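Come Stitch With Us: Suturing Practice Participants Wanted

I run the evening suturing bench at Sondau, and I'm looking for people who'd like to spend a few weeks getting good at small, fiddly stitches. If you're a surgical trainee, a vet student or a nurse who has always wanted more needle time, please keep reading!

We're comparing two ways of teaching the same short closure. Half of you will learn from the Stanciu workbook (spiral bound, already coffee-stained, sorry), and the other half will get live coaching from me. Everyone works on the same small cuts, with the same thread, for the same number of evenings. I've got 42 spots and I'd love to fill them all by April.

You'll be doing a lot of this sort of thing — small cuts, thin thread, instrument tips working very close in:
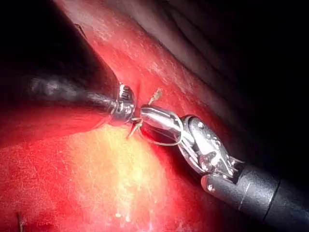
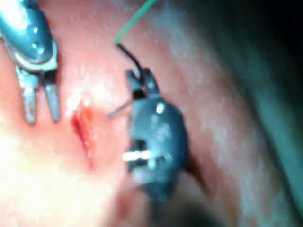
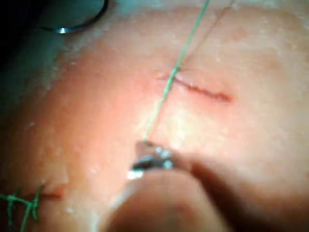 What I need from you

- Six evening sessions, starting at 6:30, at our Nitham site. Parking is free after 5.
- Some basic suturing already. You should be able to load a curved needle and tie a square knot without looking it up.
- Patience with thread. It loops, it frays, it catches on things, and you'll have to start over now and then.
- Okay eyesight at close range (glasses are fine, I wear them too).

What you get

You'll be paid $98 a session, plus a sandwich that is better than it sounds. You also keep your practice kit, and I'll sit down with you at the end and go through your spacing, tension and knots for as long as you like. I really do enjoy that part — bring questions.

How to sign up

Fill in the short form at the Barnito front desk or ask them to email it to you. Put "stitching" in the subject line or it'll end up with the parking requests. Tell me what you've sutured before and which evenings are hopeless for you. I answer everybody, usually within a week.

Filed under: Paid Studies, Training, Evenings
989 views | 42 shares | 3 comments

Comments

needle_and_tea: Are left-handers okay? I've been turned away from one of these before.

oakridge vet student: Just sent my form in! Do we need to bring our own loupes?

mattie_r: Did a course at Nitham last year and the sandwich is good, can confirm.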